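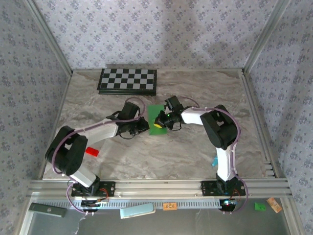 Chapter 7
Passwords and Account Recovery

Learning goals

After reading this chapter you should be able to explain how a stored password differs from a typed one, describe the two main ways attackers get into accounts with guessed or stolen passwords, and judge whether an account recovery process is stronger or weaker than the login it backs up.

Key terms: hash, salt, password reuse, credential stuffing, offline attack, recovery channel, backup code

7.1 A Login Page With Two Doors

Loreo is a small company that sells appointment software to dental offices and hair salons. In September it moved its customers to a new login page. The page asked for a user name and a password of at least 12 characters, and it locked the account for an hour after ten wrong tries. The company had spent most of its budget on this part of the project, and the result was sound.

Under the password box was a link that read "Trouble signing in?" Anyone who clicked it was asked for the business name and the ZIP code of the main office. If both matched, the page let the person type a new password on the spot. Both answers could be found on the front door of any salon that used the product.

Over nine days, someone used the link to take over 100 accounts. No password was guessed and no message was sent to any customer. The lockout rule never came into play, as it only counted wrong passwords. The first sign of trouble was a run of phone calls from office managers who could no longer sign in.

Every account has at least two doors. The first is the normal login. The second is whatever the service does when the user can't get through the first. An attacker is free to pick either one. Much of this chapter is about the first door, because it is the one most people know and the one with the longest history. Section 7.5 returns to the second.

7.2 What a Service Keeps

When you create an account, the service needs some way to check your password later. The simplest way is to save the password as you typed it. This is called storing it in plain text, and it means that anyone who can read the file can read every password in it. That includes a thief, but it also includes employees, contractors, and whoever ends up with an old backup drive.

A better way is to save a hash. A hash function takes an input of any length and turns it into an output of fixed length. The same input always gives the same output, and there is no practical way to run the function backward. At login, the service hashes what you typed and compares the result with the saved value. If they match, you are let in.

Hashing alone has a weakness. If two users both choose "sunflower," their saved values will be the same, and an attacker who works out one has worked out both. Attackers can also prepare long lists of common passwords and their hashes ahead of time. For this reason a service adds a salt, a random value that is different for each account, before hashing. The salt does not have to be secret. It is usually stored right next to the hash. Its job is to make each account a separate problem.

The choice of hash function matters too. General-purpose functions are built to be fast, which helps when you are checking a large file and hurts when you are protecting a password. Functions made for passwords are slow on purpose, and many let the service set how slow. A delay of a fraction of a second means little to a person signing in once. To an attacker with a very long list of guesses, it adds up.

7.3 Guessing Online and Offline

An online attack goes through the login page. The attacker is limited by the speed of the network and by whatever rules the service has in place. If an account allows 2000 guesses a day, an attacker with patience may get into the accounts with the weakest passwords. If it allows ten, the attacker will usually move on or try one common password against many accounts instead.

An offline attack starts after the password file has been stolen. The attacker now works on a private computer, and there is no login page to slow things down. The only limits are the cost of the hardware, the speed of the hash function, and the quality of each password.

The case of Bonton, an online shoe store, shows how uneven the results can be. A copy of its customer table was taken from a test server that had been left open. The table held 3216 accounts. The hashes were salted, but the function was a fast one. When the company's security consultant ran a list of common passwords against the same table, 2835 of the hashes gave way before the end of the second day. The ones that held were mostly long and random, the kind a password manager makes.

Note that the Bonton customers with strong passwords were protected by their own choices. The customers with weak ones could have been protected by a slower function. Both parties had a part in the outcome, and we will see this pattern again in Chapter 8.

7.4 Password Reuse

Once an attacker has a working pair of user name and password from one site, the natural next step is to try it on others. This is called credential stuffing. It needs very little skill, since the tools are easy to find and the attacker is not guessing in the usual sense. Each pair is known to have worked somewhere.

Credential stuffing is hard to stop with a lockout rule. Each account may see just one try, and that try may be correct. Services look for other signs, such as many logins from one network address or a login from a device the user has never used before. Some compare new passwords with lists of known stolen ones and turn down any that match.

For the user, the defense is simple to state: use a different password on each site. It is hard to do from memory, so this book recommends a password manager. A written list kept in a locked drawer at home is also a fair choice for many people. It can't be reached over a network.

7.5 The Second Door

A recovery channel is any path that lets a user back in without the current password. Common ones are an email link, a text message, a set of backup codes printed at sign-up, and a call to a help desk.

Wakumora, a photo storage service, relies on email links that expire after 15 minutes and can be used only once. This is a reasonable design, but look at what it implies. The photo account can be no safer than the email account behind it. A user with a strong password on the first and a weak one on the second has a weak lock on both.

Help desks raise a different problem. The Babić hotel group trained its desk staff to be quick and friendly with employees who had forgotten a password. Callers were asked for an employee number, and that number was printed on every name badge. The group later changed the rule so that the desk calls back on the phone number already on file before making any change.

Before You Go On

1. Find the recovery page of one service you use. Write down what it asks for, and who besides you could supply it.

2. Explain in your own words why a salt can be stored in the open.

3. Loreo's lockout rule worked as designed. Suggest one change to the recovery page that would have slowed the attacker, and say what it would cost an honest user.

Section 7.6 begins with the hash function itself and works through a short sample by hand.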